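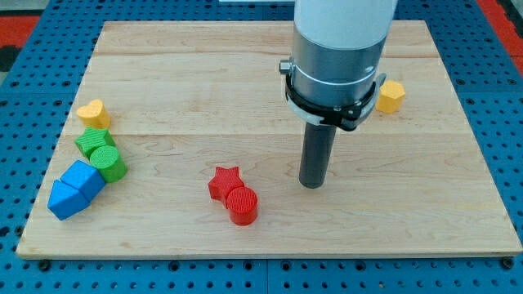 Adanech Hailu reckons you should oil a new chopping board the minute it comes home, before so much as an onion goes near it, and after ruining two I'm with her. So. How to oil a board.

What you need
Food-safe mineral oil (a 340 ml bottle lasts ages)
Lint free cloth, old t-shirt is fine
Fine sandpaper, 240 grit or so
Something to prop the board on

Not olive oil. Not sunflower. They go off and the board smells like an old chip pan.

1. Wash it. Warm water, drop of washing up liquid, both sides, quick rinse. No soaking, ever. Stand it on its edge to dry overnight. Properly dry, or the oil just sits there.

2. Sand if it feels furry. Go with the grain, light pressure. Wipe off the dust with a barely damp cloth, then leave another 30 minutes.

3. Oil. Pour a puddle in the middle and push it outwards. More than you think. Do the ends and edges twice, end grain drinks it. If there are glue joints run the cloth along them too, that's where mine split.

4. Flip and do the other side. People skip this, then wonder why the board rocks. One side oiled and one side bare = warping.

5. Leave it 12 hours. Propped up so air gets round. Wipe off whatever's left, it shoudn't feel sticky.

6. Again. New board wants three coats, an old one usually one or two.

How often after that? Once a month if you use it daily. Flick some water on, if it beads you're fine, if it soaks in get the oil out. I do mine Sunday night after the roast things are put away.

Stains: coarse salt and half a lemon, scrub, rinse, dry. Beetroot takes a couple of goes. Re-oil the patch afterwards becuase the lemon strips it.

Cracks: hairline ones often close up with oil. Anything you can get a fingernail in, stop using it for meat.

Wax on top is optional. Gunvor Engström swears by beeswax, I can't be bothered most months.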